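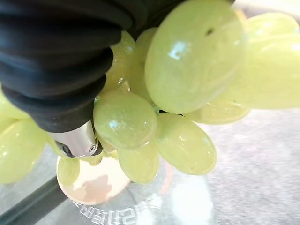 Pale green grapes, still on the bunch.

I buy too many grapes. Every September I walk into the Saturday market in Trulluvbridge wanting lettuce and maybe a loaf of bread, and I walk out with a paper sack of green grapes big enough to need its own seat belt. My husband Marty has stopped asking.

So this year I decided to get serious about the things. I called Kiros Tekleab, who grows table grapes on a slope outside of town, and asked if I could come bother him for a morning. He said sure, bring boots.

The first thing he did was tell me to quit shopping for the greenest bunch. I'd always gone for that bright, tart-looking green (it seemed fresher!) and all these years I'd been taking home the ones that could have used another week. With his vines he wants a yellow cast, like weak tea with the light behind it. He also doesn't fuss over a little speckling or a small dark spot on the skin. He ate three spotty ones in front of me to make the point, then handed me one, and oh my goodness – it tasted like honey.

Stems matter too. Green and bendy is good, brown and brittle means the bunch has been sitting around. Give it a gentle shake over your hand, and if grapes rain down, put it back and look innocent.

Then there's the washing question, which nearly ended my friendship with Pranab Marikar. Pranab runs the cheese counter at Bavelis and has opinions. He's a wash-right-before-you-eat man. I used to rinse the whole haul the minute I got home, pile it in a bowl and wonder why the bottom layer went fuzzy by Wednesday. Fine, Pranab. Mine now go in the fridge dry, in a bag with holes in it, and the last batch was still snappy after 10 days.

For a party, he snips the bunch into little clusters with kitchen scissors so people aren't wrestling the whole thing over the crackers. He puts them next to something salty, usually a crumbly sheep's milk cheese, with some toasted walnuts. I tried it on my book club and we never did get to chapter 11.

Whatever's getting soft goes on a sheet pan with olive oil and a sprig of thyme, 400 degrees, until the skins split. Spoon them over chicken, or over vanilla ice cream if it's been that kind of day. I've also frozen a few for the car ride to my sister's – Marty ate them all before we hit the highway.

Questions or recipes? Write to the Food Desk | © 2021 Lomis Magazine. All rights reserved. | Back to top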